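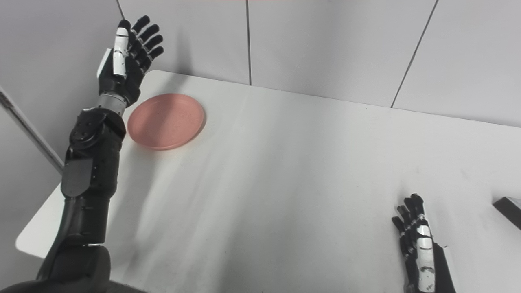
*Mano robótica en alto sobre la mesa blanca.*

## Tema 6. Hernia inguinal: lo que quiero que os llevéis

Empiezo por la anatomía, que es donde os perdéis todos los años (¡yo también me perdía!). Buscad primero los vasos epigástricos inferiores: la indirecta sale lateral a ellos y la directa, medial, por el triángulo de Hesselbach. La femoral va por debajo del ligamento inguinal y se estrangula con más facilidad, así que exploradla siempre, sobre todo en mujeres.

Para la exploración, paciente de pie y luego tumbado, tos o Valsalva, y los dos lados aunque solo se queje de uno. La ecografía la dejo para cuando la clínica no me aclara nada.

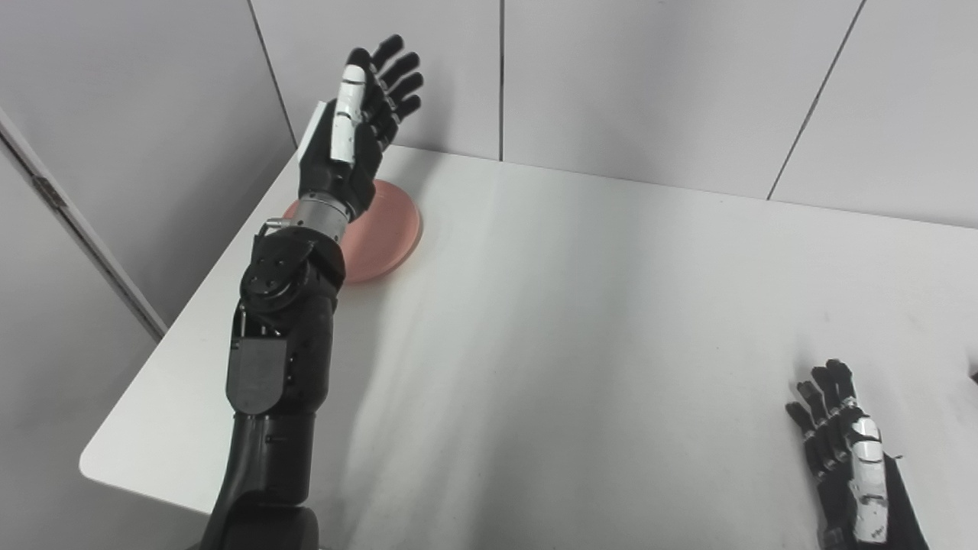 ## Técnicas

- **Lichtenstein:** abierta, con malla sin tensión. Se puede hacer con anestesia local.
- **TAPP:** laparoscópica, entrando en el peritoneo.
- **TEP:** laparoscópica, sin entrar en él. A mí me gusta mucho en las bilaterales, pero la curva de aprendizaje es larga.

Para el seminario de abril, leed el caso 2 de Oğuzhan Değirmenci y traed pensada la vía de abordaje. Son 20 minutos de discusión, en el aula 3115.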